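Latach brings clear storage boxes to Pelholm

November 22, 2025

Latach, the household storage firm based in Pelholm, will start selling its Traltanine range of clear boxes in January. The range is meant for cupboards, desks and craft rooms where people want to see what they have without lifting a lid.

The boxes have straight sides and an open top, and are sold with or without a lid. The tall size takes rulers, brushes and rolled paper standing up. Latach tried out 171 sample boxes with households in and near Pelholm over the past year, and changed the rim after several people asked for one that was easier to wipe.

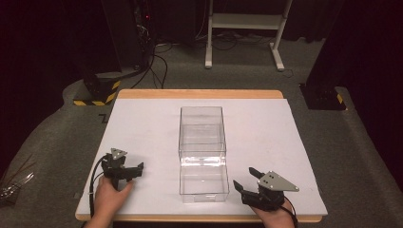

Range and prices

The first order is for 2,000 boxes in three sizes. Lids and flat trays will be sold separately, so that a broken part can be replaced on its own. Prices will be sent to shops before Christmas.

"People told us they were fed up with opening four boxes to find the sticky tape," said Lachlan Geddes, who runs Latach. "They wanted plain sides and no pattern. We left the logo off the front as well." 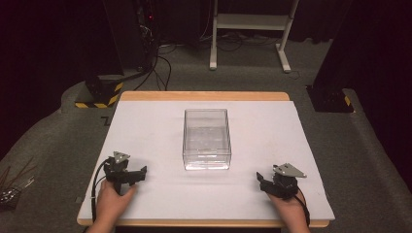
A clear, open-topped box on a white work board.

Purves, the homeware shop in Pelholm, will be the first to stock the range. It has set aside a wall near the entrance, and 263 customers have already put their names down to hear when the boxes arrive.

Tetteh Akpalu, the buyer at Purves, said the shop had been asked for clear storage since it stopped selling its old line. "Most of it goes under the sink or on a desk. The tall ones will suit our craft customers." 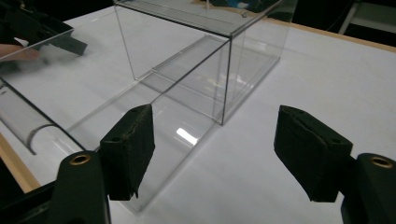 Online orders will open on the same day as shop sales. Delivery within Pelholm is free, and boxes are packed in paper and card. Shops wishing to stock the range can ask Latach for a sample set, made up of one box in each size with a lid and a tray.

Press contact: Lachlan Geddes, Latach, Pelholm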